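Shop > Kitchen & Pantry > Sorting Trays > Jendida Clear Tray and Tall Bin Set

Print this page | E-mail this page

Jendida Clear Tray and Tall Bin Set
Item 1653
$32 the set, or $38 with the snap lids

I started carrying these at Bromholm because I got tired of my own fruit situation. I used to keep everything in one big bowl on the counter, and the bowl looked great for a day, and then there'd be a soft plum at the bottom that I found by smell. So I wanted something low and see-through for the round stuff, and something tall for the long stuff (peppers, mostly, we eat a lot of peppers).

The set is two pieces. You get the low tray, good for one layer of fruit, and the tall bin with the rounded corners. Both are clear plastic and both wipe clean with a damp cloth. I do mine by hand in warm soapy water and I'd ask you to do the same, please! The dishwasher turned my first tray cloudy and it never came back. 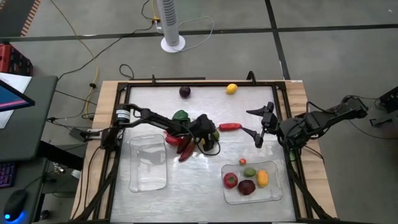

Jendida set in use: tomato, lime, mango and plum in the tray, tall bin still empty, peppers on the table.

I like to dump the whole grocery bag out first and sort from there. Tomatoes and limes go in the tray, then a mango if we've got one, and the peppers stand up in the bin with the stems on top so you can grab one without digging. Lemons go wherever there's room. Tiny things will roll, so pick those up early or you'll be chasing them across the counter.

A few of you have asked if the Fiker lids fit. They don't, I tried, they're a hair too narrow and pop right off. The snap lids that come with the $38 set are the ones you want. If you already own the Puma pantry rack, the tray slides onto the middle shelf just fine, but the bin is too tall for anything except the top.

I've got 80 sets in the back room right now and the next shipment is due in April. Shipping is flat rate, and if a corner shows up cracked, send me a photo and I'll mail you a new piece.

Print this page | E-mail this page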